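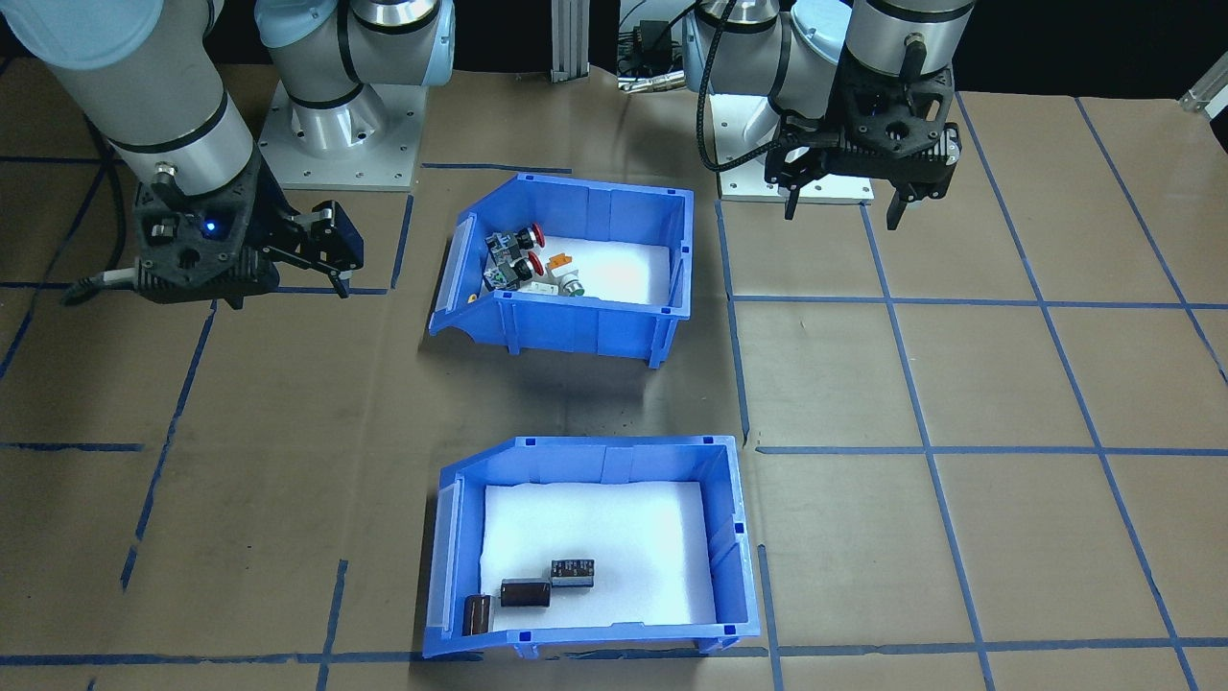 Re: [时刻表] Sovport 沿岸渡轮时刻表的编目办法

各位好：

Gillespie 上周的信我拖到现在才回，先把原信引在下面，再逐条说。

Gillespie Rankin 写道：
> 大家好。我手上这批 Sovport 渡轮时刻表总算清点完了，连同夹在里面的单页更正通知，一共 162 份。其中 111 份是小册子，其余是折页和散页。
>
> 我想在七月以前把目录做出来，放到列表的文件区，让手头有同类东西的人可以对照。眼下卡在几个问题上：
>
> 一、Winberg 航线换过经营者，封面也换过，可是里面的表一字没动。这算一版还是两版？
>
> 二、更正通知要不要单独编号？有的贴在册子内页上，有的散着，看不出原来属于哪一册。
>
> 三、Lindsay 那条支线在有些年份是印在主册后面的，有些年份单独出折页。放在主册下面，还是另立一类？
>
> 四、扫描用什么分辨率，要不要连空白页一起扫？
>
> 另外，Menex 印的那几册纸张已经发脆，骑马钉锈得厉害，我不太敢摊平。有没有人处理过？
>
> Gillespie

先说第一个问题。我的意见是算两版。

目录是给人对照实物用的。一个人手里拿着一本换了封面的册子，来查目录，如果只查到旧封面那一条，他会以为自己的东西没有著录过，或者以为自己拿的是另外一季的。两条分开列，在备注里写上“内页与某号相同”，他一看就明白。合成一条再在备注里说明两种封面，也能用，但以后要是又冒出第三种封面，编号就得改，改编号是最麻烦的事。我自己那份内河航线的目录改过一次编号，到现在还有人拿旧号来问我。

还有一层，内页是不是真的一字没动，要一行一行对过才能说。我手上有两册 Winberg 夏季版，原先也以为完全一样，后来发现周日末班的脚注符号不同，一个是星号，一个是剑号，脚注文字倒是一样的。这种差别说明至少重新排过一次版。请 Gillespie 有空的时候看一眼脚注，先看末班，再看节假日那一栏。票价页也值得看，我见过表没有动、票价页单独换掉的情况，换的那一页纸色会略深一点。

第二个问题，更正通知。我主张单独编号，跟着母册走，在母册号后面加斜线和顺序号。贴在内页上的，就算在那一册名下，并且注明贴在第几页、盖住了哪几行。不要揭。以前有人为了看底下的原表把贴条揭开，结果两层都坏了。对着光多半能读出来，读不出来就写读不出来。

散着的更正通知，如果上面印了生效月份，又能和某一册对得上，就归到那一册，备注里写“推定”。对不上的放在最后，另起一个号段，从 1,000 开始编。留这么大的空当看起来浪费，好处是前面的正册以后怎么增加都碰不到它。等哪天认出了归属，把它移到母册下面，原来的号空着，不要再派给别的东西。 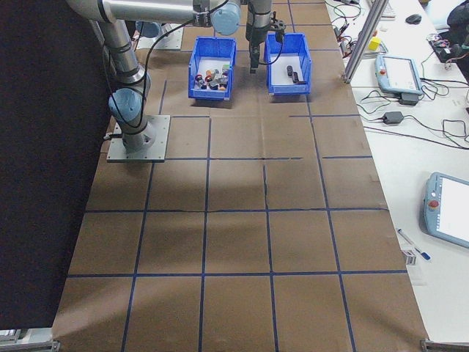
顺便说一下编号本身。我不赞成把年份写进号码里。渡轮时刻表很多不印年份，只印“夏季”“冬季”，年份要靠票价、船名和广告去推，推错是常事。号码里带了年份，推错以后就得改号。用流水号，年份放在单独一栏，拿得准的直接写，拿不准的加方括号，完全不知道的留空。目录可以按年份栏排序，看起来是一样的。

第三个问题，Lindsay 支线。这个我犹豫过。

按出版形式分，单独的折页当然应该独立成条，印在主册后面的那些年份就只在主册条目里提一句。按航线分，研究支线的人会希望把所有年份的 Lindsay 放在一起看。两种需要都有道理，一份目录只能有一个主顺序，所以我建议主顺序按出版物，另外做一张航线索引，列出每条航线在哪些号里出现过、在第几页。索引的工作量不大，著录的时候顺手记下来就行，事后再补会很痛苦。

著录主册的时候要留心目次页。有几年目次页上列了 Lindsay，翻到后面却没有这一页，我起先以为是缺页，数了页码又是连续的。大概是目次沿用了上一季的，没有改。遇到这种情况要在备注里写清楚“目次有，正文无，页码连续”，省得后来的人以为是残本。

反过来的情况也有，目次上没有，封三上印了一张很小的表，字号比正文小两级。很容易漏过去。

第四个问题，扫描。

文字部分灰度就够，封面和带色的航线图用彩色。分辨率大家习惯不同，我只有一个要求：脚注里最小的字放大以后能分清 3 和 8，6 和 0。拿一页最差的先试扫，试到能分清为止，然后整批都用这个设置，中途不要换。中途换设置，后面拼页面和做文字识别的人会很头疼。

空白页要扫。空白页上常有铅笔字，售票处记的电话、改过的开船时间，有的比正文还有用。封底内侧也一样。完全空白的也扫，这样文件的页序和实物一致，引用的时候不会错位。

文件名用编号加页序，不要用中文标题，也不要加空格。页序不够位数的前面补零。原始扫描存一份不动，裁切、校正都在副本上做。

跨页的航线图，先分两页各扫一次，再试着合扫。装订线那一段读不清就算了，不要用力压。航线图中间那几个小码头的名字，一般在表里都能查到。

说到压，就要说 Menex 印的那几册。

我手上也有几册同一家印的，纸确实比别家的脆，书口一碰就掉渣。我的处理办法很笨，供参考：先不要急着扫，放平存放，室内不要太干。扫的时候不摊平，册子只打开到直角左右，一边垫高托住，从上面拍。拍出来的页面会有一点弧度，用软件校一下，读字没有问题。比放在平板扫描仪上压要稳妥得多。
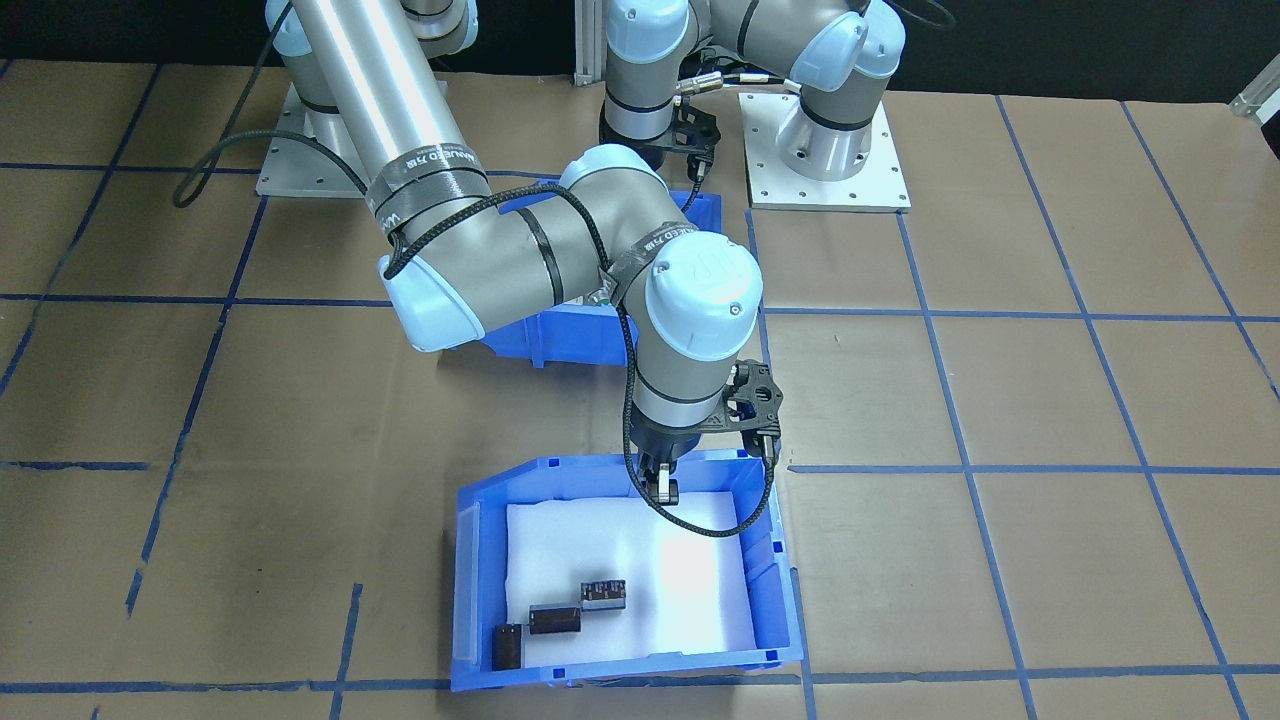

锈钉要不要拆，这个列表上争过好几回。我的看法是，钉子还牢、锈没有渗到有字的地方，就不要动。钉子一拆，四个孔周围的纸多半会裂，裂了以后内芯和封面就散了。锈已经把纸吃穿的，拆掉反而好一些，用薄的骨刀从背面把钉脚慢慢撬直，再从正面退出来，不要用订书机起钉器，那东西会把纸带起来。拆下以后用棉线穿原来的孔，松松地打个结，备注里写明“钉已去，改线”。

夹在册子里的旧报纸剪报最好取出来另放，酸性很强，时间一长会在相邻的两页留下黄印。取出来之前记一下原来夹在哪两页之间。剪报算不算藏品，看各人，我是用母册号加字母 c 来记的。

以下是我建议的著录栏目，Gillespie 可以增减：

1. 编号
2. 封面标题，照录，包括错字
3. 副标题或航线说明
4. 经营者名称，以封面为准，内页不同的写进备注
5. 季节和生效月份
6. 年份，推定的加方括号
7. 印刷者，一般在封底最下面一行
8. 页数，含封面；有无夹页
9. 尺寸，先高后宽
10. 更正通知的有无和位置
11. 保存状况，用五级：好、较好、一般、较差、残
12. 备注

第十一栏要说明一下。五级已经够细，再细各人标准就对不上了。判断不了的时候往低一级写。“残”只用于缺页或缺损到有文字丢失的，单是封面脏、有折痕的不算残。

第七栏请务必填。以前大家不重视印刷者，后来有人靠这一栏把一批没有年份的册子排出了先后，Menex 在封底那一行里换过几次地址写法，先是写街名和门牌，后来只写信箱。同一种写法的册子大致是相邻的几季。我把见过的写法整理好以后会单独发一封，手头有实物的人请先抄下来，连标点一起抄，有没有句点也是线索。

至于 Gillespie 说的七月，我觉得可以先出一份简目，只填前六栏，放到文件区让大家核对，其余各栏慢慢补。简目一出来，多半会有人说“我有一本你没有的”，这时候再补号也方便。等到全部填完再公布，中间少说有一半的工夫会花在别人早就查清楚的事情上。

简目用纯文本，栏与栏之间用制表符隔开。不要发带格式的表格文件，列表里还有人用很老的软件，打开以后全是乱的。上次那份冬季船名表就是这样，我来回转了三遍才看到字。

我这边能帮的：Winberg 航线的夏季册我可以全部核对，Lindsay 的单独折页我有一部分，缺的主要是冬季。复本有几份，封面都还完整，愿意换 Sovport 港区环线的任何一季，状况差一点也没关系。要的人请直接写信给我，不要回到列表上，免得占大家的信箱。

还有一件小事。回信的时候请只引需要的几句，不要把整串都带上，摘要版的订户收到的是一大片大于号。我这封引得长，是因为要逐条回答。

下一封摘要星期四发出，要补充意见的请在那以前寄到。关于第一个问题，如果有人坚持算一版，也请把理由写出来，我还没有见过主张合并的人谈编号怎么处理。

老袁

--
本列表讨论沿岸及内河航运时刻表、票价表及相关印刷品
附件请先缩小，大文件放文件区并在信中注明文件名
退订请发空白信件至列表管理地址，主题写“退订”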